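Thread: can machines do shop-floor chores yet? Short version: some of them, slowly, if you choose the counter. Notes from two weeks of bench work at the Nuninlow site in February.

**1/** The chore is a snack counter. Put the sandwich on the tray, put the tray where a customer can reach it, restock the display, tidy what has slid. A new hire learns it before lunch. Two arms, one table, ordinary packaging.

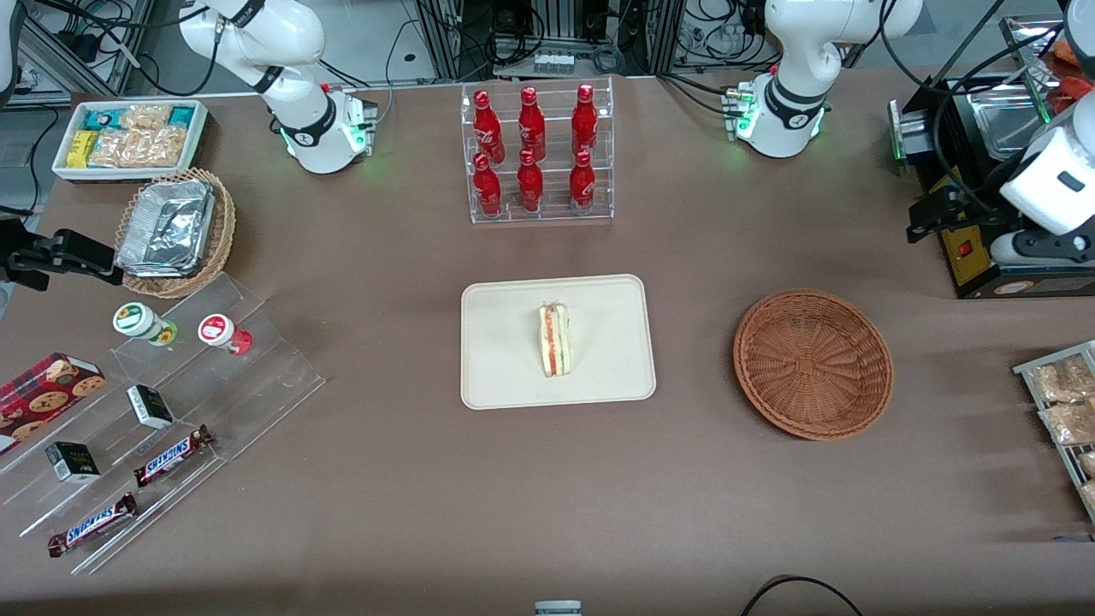

**2/** Sort the stock by how it fails. Boxes are easy: flat faces, stiff, predictable. Bottles are fine until you park them behind other bottles. Bags of bread are the worst. The grasp point moves when you touch it.

**3/** Sandwich wedges deserve their own post. Too little force and the wedge rotates in the fingers. Too much and you sell a flat sandwich. The usable band is narrow and shifts with the filling. We log grip force on every attempt and still tune by hand.

**4/** Clear acrylic. Depth sensors read through it, or read the highlight on the lip and invent an edge. People see a step. The planner gets a cloud of maybe. Shafiq Bhattacharjee wants to tape every lip. Shops will refuse, and they'd be right to.

**5/** Close range helps. From the wrist you get lettering, wrapper crimps and lid color, enough to tell one bar from the next jar.
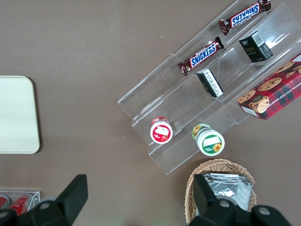

Identification was never the bottleneck for us, though. On 2086 logged picks, the wrong item was chosen 2 times. The remaining failures were contact: slipped, dragged a neighbor, clipped the shelf on the way out.

**6/** Full numbers, since people ask. 2086 attempts, 1267 completed with no human touch. That is nearly 61 percent. No store manager would keep a person at that rate, and no person takes as long per item as we do.

**7/** Fair comparison: the Altier team reports better on their own counter, with opaque shelving and one product per slot. Same arms, easier furniture. Read the setup section before you read anyone's percentage, ours included.

**8/** Nadja Holzer asked why we don't just use Pralo bins and skip the display. Because then it's a warehouse task, and warehouse picking is a different argument with different money behind it.

**9/** My current answer for household or shop use: restocking boxes, yes, with supervision. Soft food, not yet. Tidying, no. "Tidy" has no target pose and I haven't seen a spec for it I'd sign.

**10/** Next run is 200 picks at the Kandasamy counter, shelf layout set by their staff, no changes from us. I'll post the failures by category, with force traces for the sandwiches.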